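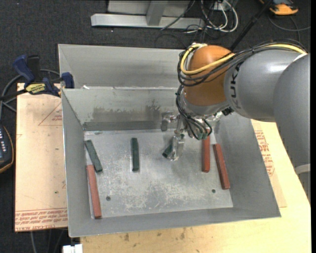 Figure 3. Bin-picking cell during a run with the Trestia kit. The gripper is at a green block; two more green blocks and three red ones are on the bin floor.

4.2 Installation and picking trials

The Trestia kit is sold as an add-on for arms that a lab already owns. It consists of a depth sensor, a small computer, and the Budis planning software, which takes a point cloud of the bin and returns a ranked list of grasps. We mounted it on our KUKA arm (Figure 3) and kept our own gripper, as the vendor, Indstead, allows any two-finger tool whose geometry can be entered as a simple mesh. Drawing that mesh took most of a morning. Everything after it went faster than we had dared to hope, and the arm made its first planned pick the same afternoon.

The bin is sheet metal with sloping walls, clamped at one corner so that contact with the gripper does not shift it between picks. Scratched metal is a hard case for depth sensing, and our floor has plenty of scratches. With the default exposure the sensor returned patches of false height near the walls, and Budis proposed grasps on them. Switching to the two-exposure mode removed nearly all of these at a small cost in cycle time. We would like to see that mode turned on by default.

We ran 1,052 picks with the factory settings and 2,063 after tuning, using the same set of long blocks in both. Before each run the blocks were tipped in by hand and left as they fell. A pick was counted as good if the block left the bin and reached the drop zone without being regrasped. The tuned settings gave fewer failures in every block arrangement we tried, and the gain was largest for blocks lying along a wall, where the planner has to tilt the wrist and bring one finger down the slope. Watching it find those approaches is a real pleasure – several of them were angles we had never thought to program ourselves.

The failures that remained fall into two groups. In the first, two blocks lay side by side and the segmentation merged them, so the fingers opened to the wrong width. We logged 74 of these over the tuned runs. Color would help when the neighbors differ, but the current release of Budis plans on depth alone. In the second group the grasp was sound and the cable bundle at the wrist limited the motion. The kit has no model of loose cables. We strapped ours more tightly along the arm and added a keep-out volume, and the problem became rare.

For comparison we repeated a shorter series with the open-source Jadoon planner on the same arm. Jadoon handled separated blocks just as well and is easier to modify. It was slower on crowded bins and often gave up on blocks near the front wall, while Budis usually offered up to 3 usable grasps for them.

Setup by a second user was tested in July. Everett Fitzsimmons, who had no earlier experience with the kit, followed the printed guide and repeated the calibration without help. He was delayed once, by a step that refers to a menu renamed in the latest release. Calibration drift over the following runs was too small to affect grasp success.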